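How to keep cut flowers fresh for longer

Many people throw away a bouquet after three days. With a little care it can stay nice for 8 days, sometimes more. I learned this method when I worked in the Flametti flower shop.

What you need: a clean vase, sharp scissors, sugar and white vinegar.

1. Wash the vase with hot water and soap. Old dirt is the worst enemy of flowers.
2. Cut the stems at an angle, 2 centimeters from the end.
3. Remove all leaves which would be under the water.
4. Fill the vase with cool water. Add one spoon of sugar and one spoon of vinegar for each liter.
5. Change the water every second day - and cut the stems again a little.

Do not put the vase near fruit or a heater. In June I also move mine away from the window at noon.

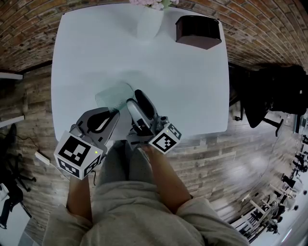
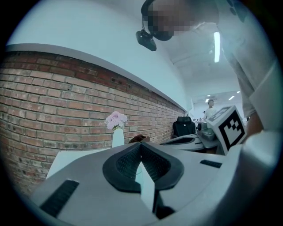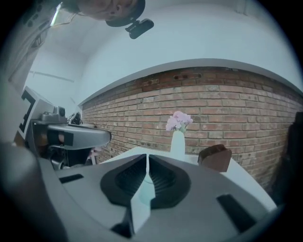
First and last picture: pale pink flowers in a white vase.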